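Bench and Cold Storage Checklist – Strain and Plasmid Room, Skono Building
Walked by: Hiu-tung Pan
Shared with: Kuo-hua Chiu
Month: July

Marks: OK / Fix / N/A. Comments follow the mark.

1. Freezer 1 (-80) temperature log filled in daily – Fix. Two weekend entries missing. The chart recorder shows no excursion, so no stocks need retesting.

2. Freezer alarm dials out to the on-call phone – OK. Tested Tuesday with the door held open.

3. Glycerol stocks match the inventory – Fix. 172 tubes on the list for the Braltska part set. Three positions in box 16 hold tubes with labels that have rubbed off. Move them to the quarantine rack and sequence before anyone streaks from them. Do not relabel from memory.

4. Frost on door seals – OK. Light frost on the lower seal of Freezer 1, wiped off.

5. Competent cells dated and within use period – OK. Oldest batch goes out at the end of the month.

6. Restriction enzymes and ligase stored at -20 in the cooler block – Fix. One tube of BsaI was sitting loose on the shelf. Discarded. Please put tubes back in the block after setting up assemblies.
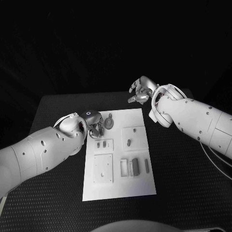

7. Antibiotic plates labeled with drug, concentration and pour date – Fix. One sleeve says "Kan" and nothing else. Thrown out. Color stripes on the side of the plate are fine as an extra but they don't replace the written label.

8. Gel area: gloves, dedicated waste bin, UV shield – OK, except the shield on the Lumenta transilluminator has a crack in one corner. Replacement ordered. Use the blue light box until it comes.

9. Liquid culture waste bleached before it goes down the sink – OK. The sign says 20 minutes, and people I asked gave the same answer.

10. Autoclave tape and monthly spore test – OK. Strip results are in the binder, last page.

11. Biosafety cabinet certification current – OK. Front grille had a tip box on it when I came in. Keep the grille clear.

12. Eyewash flushed weekly – Fix. Tag not initialed for two weeks. Flushed it myself, water ran clear.

13. Part requests from outside labs logged with transfer form – N/A this month. The Pavska request is still waiting on signatures and nothing has shipped.

Items 3 and 7 were also marked Fix last time. Kuo-hua, please write back with a name against each one, and I'll recheck box 16 once the sequencing is in.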